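3.2 Covering materials and the habits of the packing bench

We came to the subject of paper by a roundabout road. When we began visiting the small mail-order firms of the Fernesen district, our questions were about rent, wages and the cost of postage, and it was only after several long afternoons of talk (and a good deal of coffee) that we noticed how often people steered us back to the paper on their tables. The owners at Bassey, a seller of secondhand china, spoke of it with real affection. They buy brown paper in rolls of 300 feet, and a fresh length goes down over the bench every morning before the first order is opened.

Why cover a table at all? The answers we collected in Futcombe and in the villages nearby fall into a few loose groups, and they overlap a great deal. Many people told us that a covered bench is kinder to glazed and painted goods. Others liked being able to write on it -- sums, order numbers, a reminder to call the post office -- and then to tear the sheet off at the end of the day and use it as stuffing. A few simply said that this was how they had been taught, and we think that answer deserves as much respect as the others. Figure 4 shows brown paper laid over a white table.
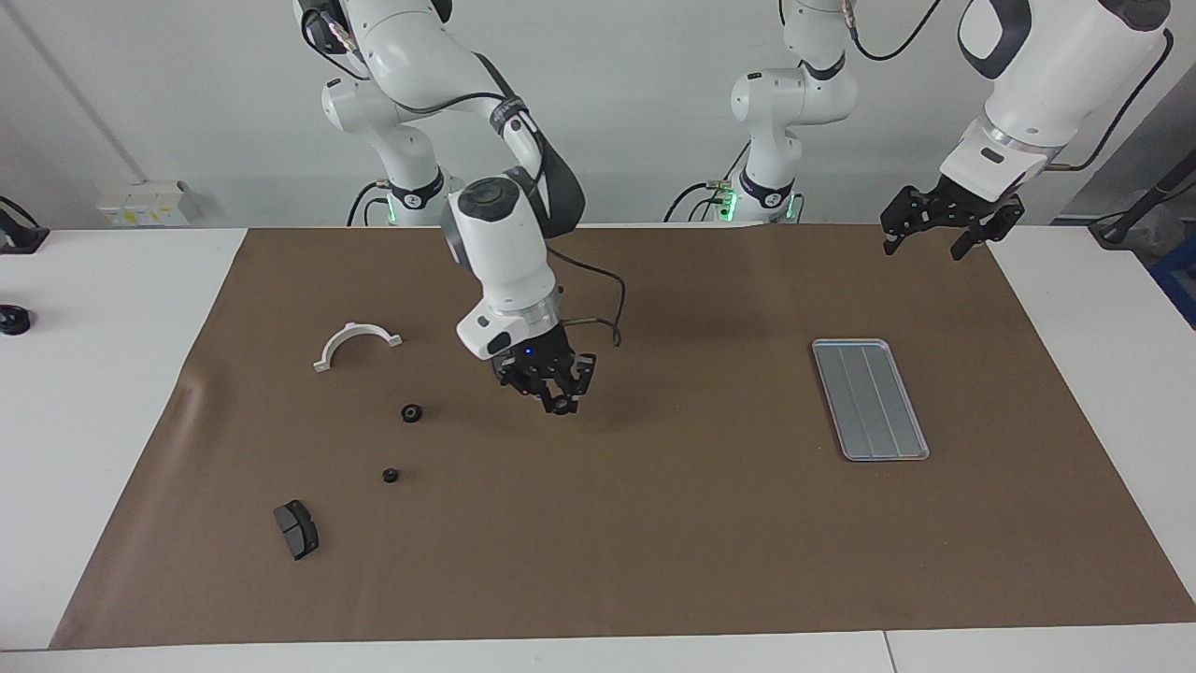
Figure 4. Brown paper as a table covering, with a strip of the tabletop left bare along the front.

The bare strip came up in our interviews more than we had expected. At Eren, a family business that ships dried flowers, the front few inches of the bench are always left uncovered, so that a ruler can be pressed against the edge and sleeves do not catch and drag the sheet. At Bassey the paper is folded down over the edge and taped underneath, and the packers there were quite surprised to hear that anyone would do it differently. Both firms had kept to their own way for over 40 years.

Cost played a smaller part than we had guessed. Of the 11 firms that opened their books to us, none spent more on bench paper than on tape, and the largest of them, which sends out 2,000 parcels in a busy January, had never listed it as a separate expense. It was entered under "sundries," together with string, pencils and tea. We return to these sundries in Section 4, where we look at how the firms decide what to count as a packing cost when they set their delivery charges.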